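Careers > Clevley > Open Roles > Remote Arm Operator

Remote Arm Operator (part-time)

Clevley is hiring operators to show a two-armed robot household tasks by remote control. You work in a simulated living room, steering both arms with hand controllers. 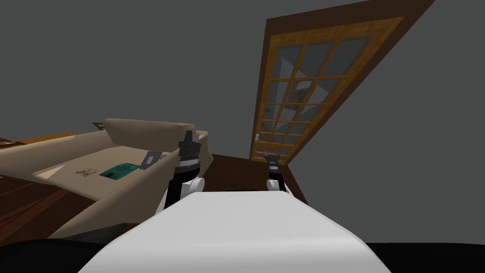
1 min read

Each task is performed many times, start to finish, and every run is saved. The Kusum set now holds 2,678 accepted runs. We want 3,000 before the next training round in June.

You will also use a close view from the gripper to line up your reach.

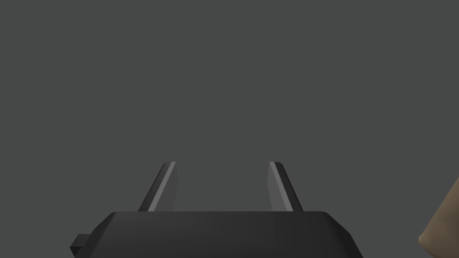
Gripper view, fingers open.

What we need from you:
- Steady hands and patience with repeated work
- Comfort with a view that tilts as the robot leans
- Short written notes on any run you reject

No robotics background is required. Training takes five days at our Bresetport office, and shifts after that are up to nine hours a week.

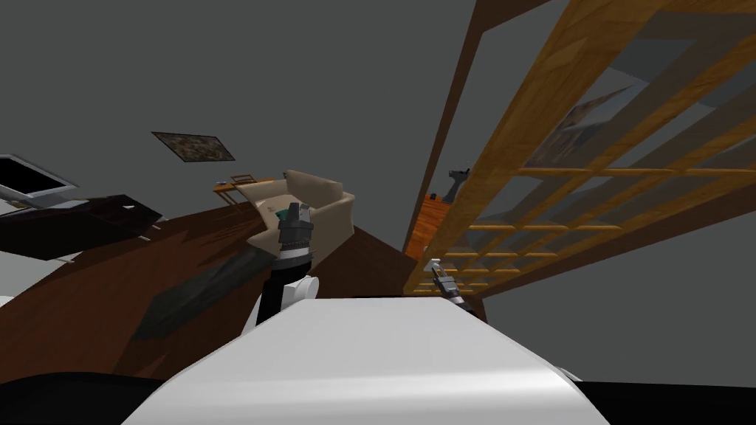 Operators report to Cosimo Sala, who assigns tasks and reviews saved runs. To apply, send a resume and your available hours by 8/15/21.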